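Home | Issues | Authors | Search | Contact
Print this article | E-mail this article

3.2 Gifts of live animals, coding and sources

We went through the Grinia court registers first, then the Heffernan letters. 187 gifts in total, 29 of them live animals. Birds mostly – swans, parrots, two cranes. Six animals are named in the registers but never show up in the keepers' accounts, so we left them in the table and flagged them. Igor Wasilewska did the second round of coding in June. Disagreements settled by talking it over, no formal score.

Feed costs were harder. Keepers wrote down fruit and grain togther, one line per week, and the price of grapes is only split out for 18 weeks. We did not try to fill the gaps.

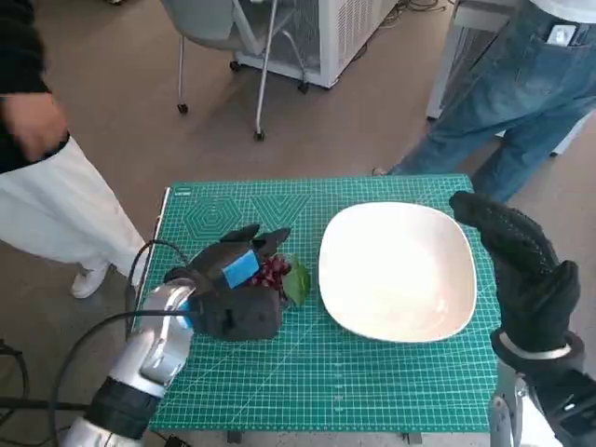 Figure 3. Grapes with leaf, left; square white plate, right.

Who paid for the feed matters for the argument in Section 4. In the Vaduler gifts the giver paid for the first winter, then the household took over. Elsewhere the household paid from day one. A gift of a bear was a bill, and the letters say so – one steward asks twice wether the animal can be sent on to a cousin. Re-gifting of this kind is more common than earlier work allows (see Table 2). Horses and hounds left out throughout, as they were working stock and were logged in the stable books.

Print this article | E-mail this article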